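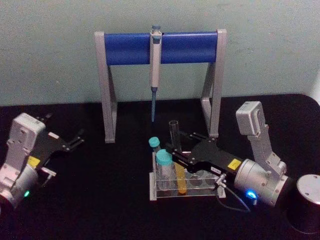

Shared Two-Arm Bench: Frequently Asked Questions on Safe and Consistent Use

Last revised Monday, October 6, 2025

This page answers the questions most often received by the Pikitz automation office about the tube and pipette bench. It supplements the Sustatgate bench rules and does not replace them. Where the two differ, the bench rules apply.

Who may operate the bench?

Any staff member or student who holds a current bench permit. A permit is issued after the short course and one supervised session, and it must be renewed every December. Visitors may observe but may not start a run or handle the arms, even when accompanied by a permit holder.

Does the permit cover both arms?

Yes. The permit is issued for the bench as a whole. Operators are expected to treat both arms as live at all times, including when a task calls for only one of them. An arm that is holding still may move at the next command.

What do the indicator lights on the wrists tell me?

The lights are an aid for operators and are not a safety device. Do not reach into the work area on the strength of a light color alone. Use the hold control at the operator station, confirm the hold on the screen, and then approach.

How should the bench be laid out before a run?

The pipette stand goes at the back of the table, centered, with the pipette hanging upright from the crossbar. The tube rack goes in front of the stand, within reach of the right arm. Leave the rest of the tabletop clear. Notebooks, gloves, phones and drinks are not permitted on the black surface at any time.

May I mix capped and open tubes in one rack?

Yes, provided that the run sheet lists each position and states whether the tube is capped. Open glass tubes must be empty at the start of a run unless the supervisor has approved otherwise in writing. A tall tube standing behind shorter ones should be entered as an obstacle, so that the planned path of the gripper allows for its full height.

What liquids may be used?

Practice runs are limited to colored water and the buffer supplied by the stockroom. Anything else requires a separate risk form. Color is not a label. Every filled tube must be traceable to a line on the run sheet.

How hard may the gripper close on a tube?

Use the preset that matches the tube type. The presets are stored in the Zaugg task library under entry 482 for capped plastic tubes and entry 1159 for open glass. Operators may lower a preset but may not raise it. Approach with the fingers open, bring them level with the tube, and close only after the arm has stopped.
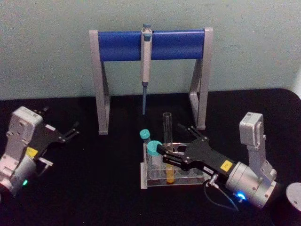 The right gripper at a tube with a turquoise-green cap, with its fingers open.

What if a tube is leaning in the rack?

Place the run on hold and straighten the tube by hand before the gripper is sent to it. Do not use the gripper to push a tube upright. If the same position gives trouble again, report the rack and take a replacement from the cabinet.

Are the warning labels on the grippers required?

Yes. The yellow labels must stay in place and remain readable. They may not be covered with tape or trimmed. If a label is worn or lifting, note it in the log - the bench may stay in use that day, but the label must be replaced before the next booking.

How should cables be arranged?

A cable at the wrist needs enough slack for the full turn of the joint and no more. Before each session, move the arm slowly through the planned path and watch the loop. It must not catch on the rack or pass under a gripper finger. Cable ties may be fitted only by the automation office.

How long may a run last without a break?

A single run may not exceed 800 cycles. After that, the operator must stop the bench, inspect the finger pads and rack, and sign the log before going on. An operator must be present for the whole run. The bench is not approved for overnight work.

What must be reported?

Report any contact between the two arms, any contact with the pipette stand, any broken glass and any spill, however small. Reports go through the Prisura form within 3 working days. A near miss is reported on the same form and does not affect the operator's permit.

Where can I ask a question that is not answered here?

Write to the automation office through the bench booking page. Please include your permit number and the name of the task.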